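ホーム | ニュース | しらべよう | 図書室 | おたより

こどものための政治のはなし 第17回
知事ってどんな仕事? 州の政治のしくみ

シェア 20 コメント 3

国には、大統領や総理大臣のように、国ぜんたいの政治をまとめる人がいます。でも、国はとても広いので、その人だけですべての町のことを決めるのはむずかしいものです。そこで多くの国では、国をいくつかの「州」や「県」に分けて、それぞれの場所のことは、できるだけその場所で決めるようにしています。

州や県の代表が「知事」です。今回は、ウタンベルグ州を例にして、知事がどんな仕事をしているのか、だれが知事を手伝っているのかを見ていきましょう。

■知事はどうやって決まるの?

ウタンベルグ州では、知事は選挙で選ばれます。州に住んでいる大人が投票をして、いちばん多く票を集めた人が知事になります。任期(にんき)は四年です。任期というのは、その仕事をつづける期間のことです。四年たったら、また選挙をします。同じ人がもう一度立候補することもできますが、つづけてできるのは二回までです。

いまの知事はヒダヤ・ワッティメナさんです。知事になる前は、プルラリという港町で町議会の議員をしていました。町議会の議員から州の議員になる人もいれば、学校の先生や会社員から知事になる人もいます。「この仕事をしていなければ知事になれない」という決まりはありません。

■知事の一日

知事の朝は、予定の確認から始まります。午前中は会議が多く、道路のこと、病院のこと、学校のことなどを、それぞれの担当の人から聞きます。話を聞いて、すぐに決められるものはその場で決めます。お金がたくさんかかるものや、反対する人が多いものは、もっとくわしく調べてもらいます。

午後は外に出ることもあります。新しい橋の工事を見に行ったり、大雨で畑がだめになった農家の人に会ったりします。夕方に役所へもどると、机の上には書類がつみあがっています。知事の名前が入った書類は、あとで「知らなかった」とは言えません。読むのに時間がかかっても、中身をたしかめてからサインをします。

■一人ではできないから

州の仕事はたくさんあるので、知事を助ける人たちがいます。

そのひとつが「秘書官(ひしょかん)」です。秘書官は、知事の予定を組み、だれといつ会うかを決め、知事に届いた手紙を整理します。ワッティメナ知事の秘書官は、ファイザル・ペルペッシーさんです。知事あてには、ひと月に430通の手紙が届くそうです。ペルペッシーさんと同じ部屋の職員が手分けをして読み、「道路の話」「学校の話」「仕事の話」というように分けて、担当の課へ回します。その中から、知事にじかに読んでもらう手紙も選びます。 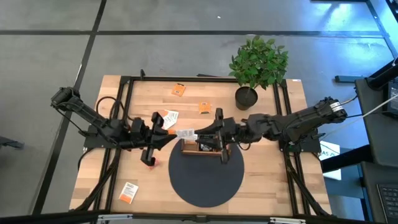
手紙を書くのは大人だけではありません。カーントンという町の小学生が、「通学路の信号が短くて、小さい子がわたりきれません」と書いて送ったことがあります。手紙は交通課に回され、担当の人が町へ行って信号の時間をはかりました。そのあと、朝と午後の通学の時間だけ、青信号が長くなりました。

秘書官は、知事のかわりに何かを決める人ではありません。決めるのは知事です。秘書官の仕事は、知事が決めるために必要な話や書類を、まちがいなく届けることです。

■州議会の役わり

では、知事は何でも好きに決めてよいのでしょうか。そうではありません。州には「州議会」があります。州議会の議員も選挙で選ばれた人たちです。

知事が「このお金を、このことに使いたい」という計画をつくると、州議会で話し合います。この計画を「予算(よさん)」といいます。議員は、「どうしてこんなにかかるのですか」「先に直すべき学校があるのではありませんか」と質問をします。知事や担当の人は、それに答えなければなりません。最後に多数決をして、賛成が多ければ予算が決まります。反対が多いと、計画をつくりなおします。

ウタンベルグ州では、次の年の予算の話し合いを11月に始めます。本会議は木曜日に開かれ、だれでも見学できます。子どもも入れますが、会議のあいだはおしゃべりができません。

■わかい人の声を聞くには

選挙で投票できるのは大人だけです。すると、子どもやわかい人のこまっていることが、政治をする人に届きにくくなることがあります。学校に行っていない人や、仕事が見つからない人の声は、とくに届きにくいといわれています。

ウタンベルグ州には「わかもの会議」があります。13才から18才までの20人が集まり、半年のあいだ、州のことを話し合います。話し合ったことは紙にまとめて、知事に手わたします。去年は、「セティアワン広場の図書室を夜も開けてほしい」という意見が出ました。家に静かに勉強できる場所がない、という人が何人もいたからです。州はまず、1,000人のわかい人にアンケートをとりました。いまは、週に二日だけ夜八時まで開けています。

出した意見が、ぜんぶ通るわけではありません。「バスをただにしてほしい」という意見は、お金が足りないという理由で見送りになりました。見送りになったときは、州がその理由を書いて返事をすることになっています。

■ことばのメモ

知事:州や県の代表。選挙で選ばれることが多いが、国によっては国の代表が決めることもある。
秘書官:知事の予定や手紙、書類をととのえる人。
州議会:州のきまりや予算を話し合って決めるところ。
予算:お金をどこから集め、何に使うかという計画。

■やってみよう

自分の住んでいる県や州の知事の名前を調べてみましょう。役所のホームページには、知事の予定がのっていることがあります。気づいたことを手紙に書くときは、「どこで」「いつ」「だれがこまっているか」を入れると、読む人に伝わりやすくなります。

次回は「市長と知事はどうちがうの?」です。

前の回へ | 一らんにもどる | 次の回へ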